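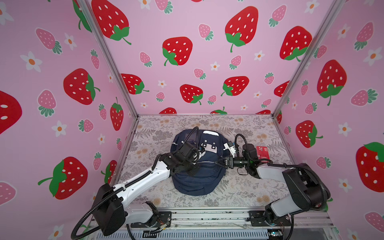
Chapter 11
Choosing a Two-Arm Kit

Packing a school bag is a wonderful first job for a pair of robot arms! A backpack sags, folds and slides, and a good kit has to cope with all of it. In this chapter we review the Histetti bench kit, made by Grasum, and use it to learn what to ask of any kit you might buy.

Start with the layout. Both arms bolt to one front rail, so they share a work area and can reach the same object from two sides. We love this arrangement for soft things, where one gripper can press down while the other stays free for the opening or a strap. 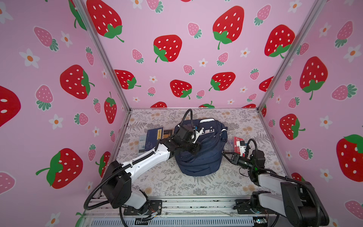 Figure 11.1 The left gripper presses on the top of the backpack; the right one is held slightly open beside it.

Next comes the view from the wrist. A camera close to the fingers shows the edges of a small item far better than one fixed up high (try both, if your kit allows it). Look for clear sight of both fingertips and of the cloth behind them.

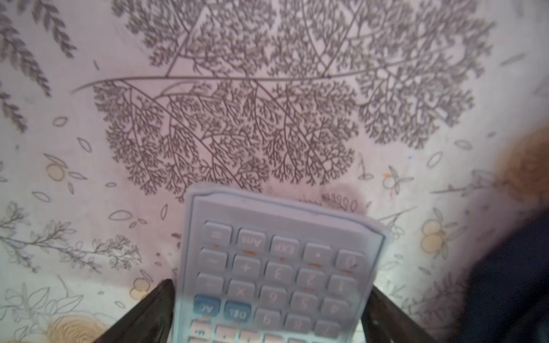
Figure 11.2 Wrist view of a calculator between the two fingers.

Section 11.1 begins with the grippers. Keep the parts list handy as you read, and mark any term that's new to you.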